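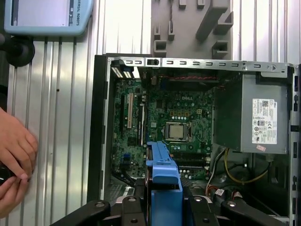 Figure 1. Dell tower on its side with the side panel off, held in the clamp fixture.

Equipment Plan for a Desktop Disassembly Cell
Student project report, July 2026

1. What we were asked to do

The Pitberg project wants a robot cell that takes office desktops apart for parts reuse. Our job was to say what it should buy next. The first proposal, written before our group joined, asked for a second arm, a tool changer and a vision package from Gramon. We read it several times and could not find a sentence in it that explained what the second arm would do.

2. What the work looks like

Most of the hard part is visible in Figure 1. The case is a stiff metal box and the clamps can get at it. Inside are thin wires in bundles, a blue drive carrier that covers part of the memory slots, and a processor in its retention frame. Rigid parts are one kind of problem and cables are another. The Gramon brochure shows a lot of the first kind and none of the second.

3. Budget

The June budget gives us $2000 for the cell, with no money for service contracts. We split requests into two groups.

Buy now: spare clamp arms, a set of driver bits, printed tool holders, and a bin rack from Jitaru. The bits wear out and the holders crack -- neither is expensive, and both stop work when they run out.

Wait: the second arm, the vision package, and the Gorkutix cable gripper. The gripper may be worth having. The seller's test used 18 cables, all of them straight and all lying on a bench. We asked for a trial on a closed bundle inside a case and have not had an answer.

4. The throughput claim

The proposal says a finished cell would handle 100 towers a week. We could not reproduce that number. It leaves out loading, clamping and sorting, and it treats every case as the same model. Until someone times the whole job from pallet to bin, we would not base a purchase on it.

5. Recommendation

Spend the small money first and log every stop for 2 months. If cable handling causes most of them, ask for the Gorkutix trial again and put it in writing. The second arm should come back as a separate request, with a task list attached.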